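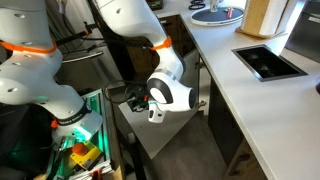 Green light on one of the white arms.

Home Stories Poems Submit About

The Night Ferry to Brakeck

Noemi Pace had 66 postcards in her coat and a plan for every single one! She was going to mail them from Brakeck, the last island on the line, where the postmark had a whale on it (a whale!) and her grandmother had once danced on the pier until sunrise.

The ferry groaned out of Avel at dusk. Noemi ran straight up to the top deck, and oh, the stars, so many of them, all the way down to the water. She laughed out loud and woke a gull.
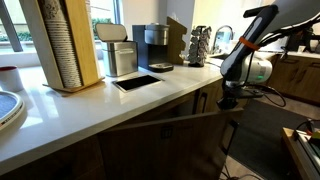
Sorin Vlachou called up the stairs that the Brakeck post office had closed in July, and did she know?

She didn't. She held the postcards tight for a minute while the wind pulled at her hat.

"Is the pier still there?" she shouted.

It was, he said, and there was a band on it most nights.

"Then I'll hand them out!" said Noemi, and went down to ask him his address.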